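# Flirnel suturing demos

3 min read

Hi! I'm Elsa Björklund, and I look after this folder. If you pulled Flirnel because you want to teach a two-armed surgical robot to sew by copying people, you're in the right place. Everything was driven by hand from the console, with no scripted motion at all – every wobble you find in the joint data is a real human wobble, and I've left them in on purpose.

There are 190 demos. Ka-ming Tse and Gaétan Doucette did most of the driving, and I did the slow ones (sorry!). Recording runs at 30 frames a second, with the arm poses saved on the same clock.

## What's being taught

Handling a curved needle and its thread with two instruments, mostly. The thread is the hard part for a model, I think, so look at how much of it there is to keep track of.

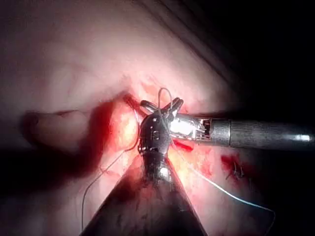
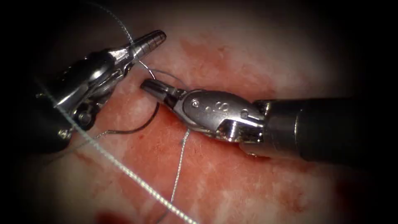
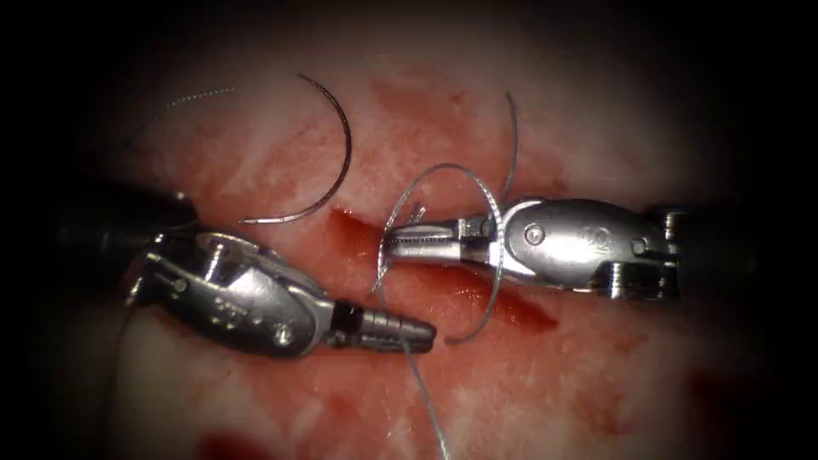

I split each demo into short steps: reach, grasp, push, pull, hand over, tie. Shih-chieh Ng checked my labels and we argued a lot over where "pull" ends. We settled on the moment the hand controller stops moving, so please don't read the label as a claim that the stitch is tight. If you need tightness, you'll have to label it yourself.

## Using it

Run `load_demos.py` and point it at the folder. It gives you video, arm poses, jaw angles and step labels. Quaternions are w first – I got this wrong in the old loader, so if your wrists spin like crazy, update.

I keep 35 demos out for testing, listed in `holdout.txt`. Split by operator if you can, because Gaétan regrasps far more than Ka-ming does and a model picks that up fast.

## Known problems

- Foot pedal events are missing from the demos recorded before July.
- The left jaw angle drifts in long sessions. The fix in `jaw_offset.py` helps but isn't perfect.
- Clocks can slip by up to 80 ms after a pause.

Found something else? Open an issue and put the demo number in the title, I usually go through them after lunch.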